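Cable and Port Layouts, Bench 2

Gallery notes by Shota Sugawara, Clellthorpe workshop. The set covers flat devices with connectors along one side, laid out on a wooden top for connection checks. Bench height and lighting stay the same from one layout to the next – only the device and its leads change.

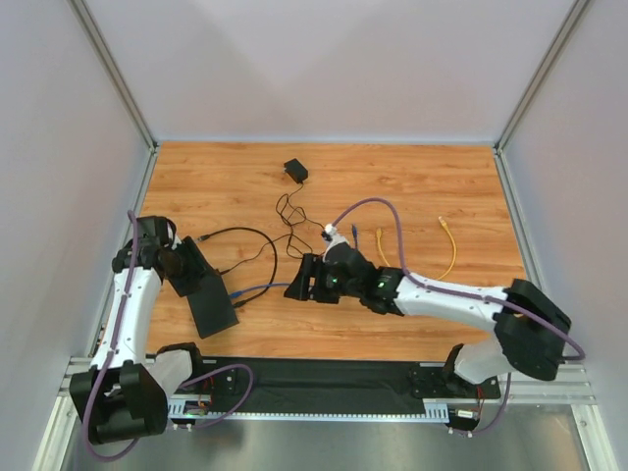
Side-entry connectors need clear space on the port side. The plug body and the first bend of the cable both take up room, so the working area has to be planned from that side outward. With the matte black unit set at an angle on the left part of the top, its cables plug in on the side toward the middle of the table. Layout reference 314. Lead length for the Clellthorpe sheets is 150 cm.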